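Strickland Reading Rooms: October progress report
Prepared by Dela Tsikata for the Boven Fund

What a month! The evening reading program now has 102 adult learners on its books, and 54 of them have moved up to the second set of readers. The group in Skustano asked for a longer session, so we now run until 8:30 p.m. there — and people still stay to chat on the stairs.

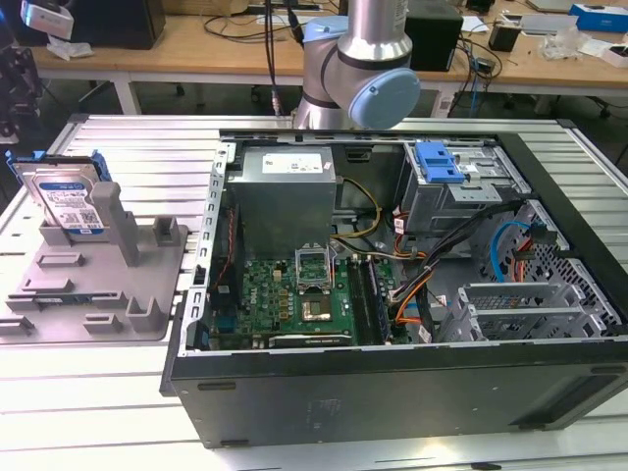
Desktop tower on its side, panel off.

Aoi Sasaki has finished the new large-print workbook, and learners love the chapter on filling in forms. We printed 15 trial copies and they came back full of pencil notes, which Aoi is working through page by page.

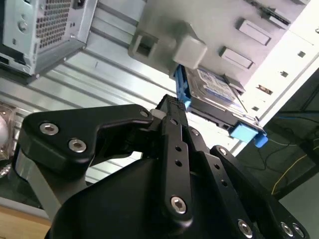

How is the tutor training going?
Two new tutors have completed it and are already paired with beginners.

Spending is on plan except for printing, where paper went up. We'd like to move a little from travel to cover it, if the Fund agrees. The book boxes for Strickland are packed and the shelf labels are done. 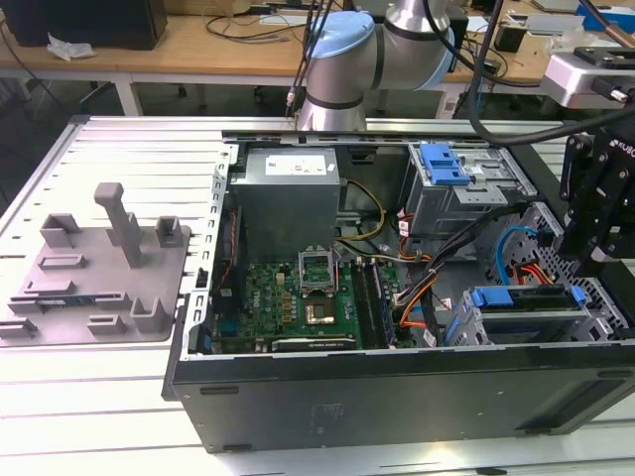 Open tower beside a flat gray plate with raised blocks.

Next month brings the first family story night, and sign-ups are coming in fast! Aoi will send the revised workbook along with the spending sheet.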